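Sirnel Marker-in-Cup: teleoperated demonstrations in simulation

Maintainer: Ultan Brennan
Release 3, December

Summary

Sirnel is a set of demonstrations for one task: pick up a marker from a table and put it in a mesh pen cup. An operator drives a simulated arm by remote control, and every command is recorded along with the camera views. The set holds 3,801 episodes and is meant for imitation learning. It contains no real-robot data.

Scene

The table is plain and carries two objects. Marker position and heading are drawn at random at reset; the cup moves within a smaller region. The overhead view is cropped on purpose, so the cup may be only partly inside it. Do not use that view alone to estimate the cup position.
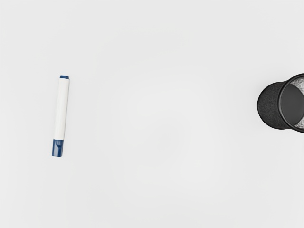
Collection

Operators used the Plusimau hand controller, which maps hand motion to gripper motion with a clutch button for repositioning. Commands were logged at 5 Hz in the first release, which proved too coarse for the grasp phase. Those episodes were dropped. Operators saw the wrist and side views while driving. Median episode length is 106 steps.
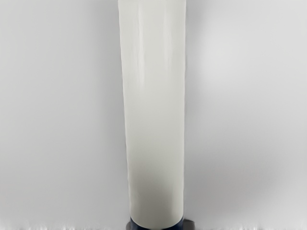
Wrist view, marker with navy end low in the image.

The side view is fixed for the whole episode. It is the one to use for checking arm pose against the joint log. The marker can be outside this view, depending on the reset.

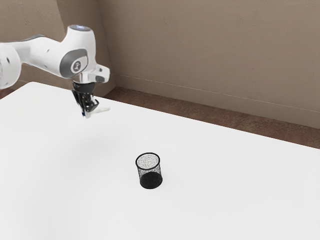 Side view, gripper empty and above the table.

Labels

Each episode has a success flag and a phase index (approach, grasp, transfer, release). Phase boundaries were set by hand in the Ornon annotation tool. The approach phase ends at the first close command, so open fingers in the wrist view are normal up to that step.

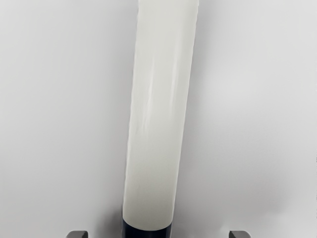 Boundaries between grasp and transfer are less reliable. Two annotators disagreed by around 3 steps, and the stored value is the earlier one.

Known issues

- Wrist images show little contrast between the marker barrel and the table. Color thresholds tuned on the side view will not carry over.
- Some operators pause before closing. The pauses are kept. Filter on command norm if your policy learns to stall.
- Failed episodes are included. Check the success flag before training.

Loading

Use the reader in tools/. Files written by the old Ní Chonaill exporter store quaternions in wxyz order; the reader converts them to xyzw on load.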